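Section 6: Practice suturing with the Rakent module

The brochure promises a first closure in one sitting. Plan on several. The September firmware still loses its grip setting at restart, so check it every time.

1. Pin the tissue pad flat and set the motion scaling to 4.
2. Load the grip profile. Nurkura ships 441 as the default. Our unit behaved better on 689.
3. Drive the needle through both lips of the incision, then park it where you can find it again.
4. Wrap the thread around the jaw, take the short tail and pull the knot down. "Assisted knotting" is a menu item – you will still do the knotting.
5. Cut the tails and move along to the next stitch.
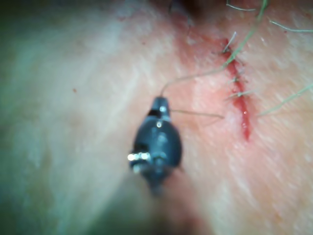
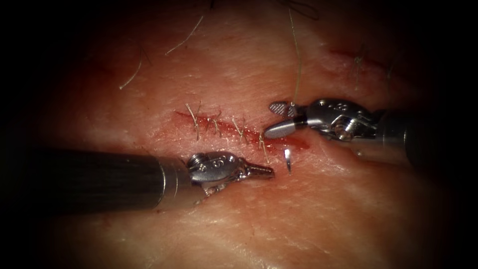
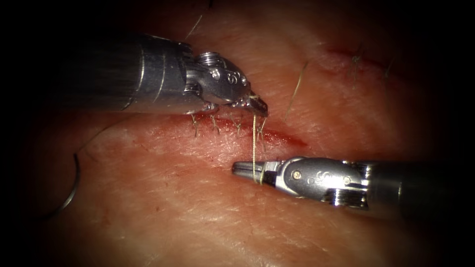
Fig. 6: Interrupted stitches on a red incision. Thread looped at the lower jaws, last picture.

Caution: Watch the gap between the jaws. The collision warning is slow, and we would not rely on it.

Note: The maker rates the jaws for 2000 closures. We have seen no test data behind that figure. Send wear reports to Adanech Alemayehu at the Nundton bench, with the grip profile you used.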